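Nultby Community Help > Fundraising and events > Sponsorship and donations

Do I have to refund sponsors if I pull out of a charity run?

Posted 24 February 2018 by halfmarathonmum

Hi all, sorry if this has been covered, I had a look through the old threads and only found stuff on raffles.

Signed up back in December for the Skjelbred Half. Set up my page on Prolau, fundraising for the hospice my dad was in. Target $200 to start with because I thought that was realistic, got there in the first week, everyone's been so generous. Bumped the target up after that. Now there's a fair bit on there plus some cash in an envelope at home from people at work who don't do online.

Problem is my knee. Physio says no running for 11 weeks minimum. Race is well before that. So I'm out.

What do I do with the money?? Do I have to give it back? People sponsored me to RUN. Some of them put it on the page in the comments, "can't wait to see you cross the line" etc, feel sick reading it. My sister in law reckons it's fine, it's a donation, leave it. My boss (who gave the most) hasn't said anything but I haven't told him yet.

Also the cash. It's not through the page so does that have different rules? I wrote names down for most of it. Not all. There's a jar that went around the lunch room and I have no idea who put what in.

Other thing, I've paid my own entry fee, $70, and I'm not asking for that back out of the donations obviously, but can I transfer the entry to somebody else or is it just gone. Their website says "see terms" and the terms link goes to the home page.

And could I do something else instead? I can walk ok on the flat. Can swim. Physio is happy with swimming. Had a thought about a bake thing at work aswell but that feels like asking the same people twice.

Any help appreciated, I've been putting this off for over a week and it's getting silly.

3 replies

idov_trackside

Been on both ends of this, ran for charities and helped at the finish line for a few years, so here goes. Quick because I'm on my break.

Short version: don't refund anyone yet. Tell people first.

Money given through a page normally goes straight to the charity. You never hold it. So in practice you can't "give it back" yourself, the donor would have to ask the site or the charity. Check yours on the payments tab, if it says paid out then it's already with the hospice. Good thing!

Whether people are entitled to it back depends on what they were told when they gave. If your page said "sponsor me and the hospice gets the money" that's one thing. If you wrote "you only pay if I finish" that's a pledge, different. Go and re-read your own wording before you do anything. I'm not a lawyer, if it's a big amount ring the charity, their fundraising person will have had this question a hundred times.

What I'd do, in order:

1. Ring or email the hospice. Tell them you're injured and want to swap the event. They may have a line they like people to use. Ask if they want the page kept open or closed off.

2. Post an update on the page. Keep it short. Injured, can't run, here's what I'm doing instead, if anybody would rather have their money back get in touch by such and such a date. Don't grovel. Two paragraphs max. Put the date in, otherwise you'll be waiting forever for people to make their minds up.

3. Message the big donors yourself before the update goes up. Your boss especially. He should hear it from you, not off an email alert. Will take you two minutes and you'll feel heaps better after.

4. Cash with names. Ask each person, in person if you can. "Happy for this to go to the hospice anyway?" Tick them off. Hand back if they say no, get them to initial it. Keep the list.

5. The jar. You can't trace it so you can't refund it. Put a note up in the lunch room where the jar was. Leave it up for a while. Anybody who says they put in and wants it back, use your judgement, otherwise it all goes to the hospice. Count it with someone else there and both sign the bit of paper. 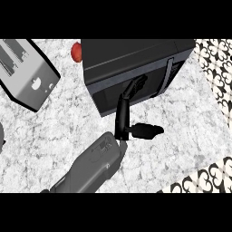
6. Bank the cash quick. Don't have it sitting in an envelope while you think about it. Don't put it through your own card onto the page without asking the charity either, some are fine with that, some want it paid in separate so the records match. And if there's any tax receipt thing going on, it'd come out in your name when it wasn't your money. Ask them.

7. Get something in writing back from the charity with the total on it. Photo of that goes on the lunch room wall. Stops any talk.

On swapping events, yes, do it, swimming is great. We had a bloke at our club do 16 km in the pool over a month when his achilles went. Nobody asked for a cent back that I heard of. Pick a distance that means something, you could do the same distance as the half, split over however many swims your physio is ok with. Put up a little update after each one. People like following along and you might pull in a few more donations without having to ask.

Entry fee, no idea for Skjelbred. Ours does transfers up to a month out and after that it's gone.

Sorry about the knee. And your dad.

quiltsandcoffee

Just do a bake sale, who cares if its the same people. Everyone buys cake. We do one every year for the animal shelter and it's always the same people and they'd be cranky if we stopped.

Wouldn't give anything back. Never heard of anybody asking.

rowanberry_lane

Agree with most of what idov_trackside said, few things to add or fix.

Entry transfer: I did the Skjelbred one last year and they do have a transfer form, it's just not linked from anywhere sensible. Email them through the contact page and ask for it. They sent mine the same day. The new runner has to fill in the medical bit themselves, don't just hand over your bib. Seriously, don't. If something happens to them out on the course the first aiders are looking up your details. There was a small admin fee on it when I did it, can't remember how much. They don't refund, but they did offer a deferral to the following year for injury with a note from a physio or doctor. That might suit you better than a transfer if you still want to run it one day. Ask about both in the one email.

If you got your spot THROUGH the hospice (some charities buy a block of places and you promise to raise a minimum) then it's a different story, tell them first as it's their place to give away. From your post sounds like you paid your own way so probably not this, but check your confirmation email.

The page: on Prolau you can edit the title and the story without losing the donations. Don't close it and start a new one!! I did that for a different thing and all the comments vanished, plus the old link was on everyone's facebook and went nowhere. Change the title first, then the story, then post the update. The update emails everybody who left an address so read it over before you hit send. Mine went out with "pubic thanks" in it.

The event date will still be the race date too, there's a seperate box for that under settings. If you leave it the page stops showing up in search after the race is over. Push it out to whenever the swims finish.

On refunds, slightly different view to the above. I'd offer but I wouldn't make a big song and dance of it. One line. When you put "please let me know if you want your money back" in the first sentence people think something dodgy has gone on. Put it at the end after the swimming part.

Somthing like

"Hi everyone, bad news, my knee has given out and I'm not allowed to run. I'll be swimming the distance instead at the pool and will post how I go. The hospice still gets every dollar. If you'd rather not have your donation moved over to the swim just message me, no hard feelings. Thank you so much for getting behind this."

Change it to sound like you.

Bake sale, if you do it, leave a gap. And check with work about selling food, our place got funny about allergies and wanted everything labelled with ingredients. Not hard, just a pain the night before when you're writing out labels for the lot. Could do it as a thank you morning tea with a tin out, then nobody feels hit up a second time.

Good luck with the boss!

halfmarathonmum

Thank you both, sorry all three of you. Rang the hospice at lunch. They were lovely, said keep the page open and swap it to the swim, and they'd rather I drop the cash in to them with the list than put it on the page. They do a receipt while you wait.

Told my boss. He said "oh right, swim then" and went back to his email. A week I worried about that.

Checked my wording and it just says sponsor me, nothing about finishing, so ok there. Have emailed about the deferral. Note's going up in the lunch room tomorrow. Still need to sort lane times, does anyone know if the Nultby pool does early mornings in the school holidays or is it all lessons?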